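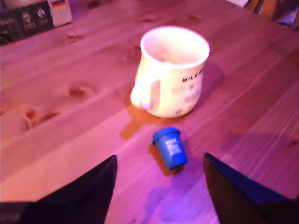
White mug, wooden table, pink light.

So I finally caved and bought the Kodus milk frother, the small one, after my friend Kristýna Jireš wouldn't stop going on about hers. I've had it since November and use it every morning before work, sometimes again at night if there's cocoa in the house. It foams oat milk really well (much thicker than my old handheld one ever managed!) and it's quiet enough that my husband sleeps right through it.

Gripes? The lid is fiddly, and the max line is so faint I overfilled it twice — milk all over the counter. It holds 270 ml, so two people means two rounds. The whisk pops out for rinsing, but don't let it sit or the milk sets like glue.

I'd give it 8 out of 10. Mine came from Saklow and the box was a bit squashed, but everything inside was fine.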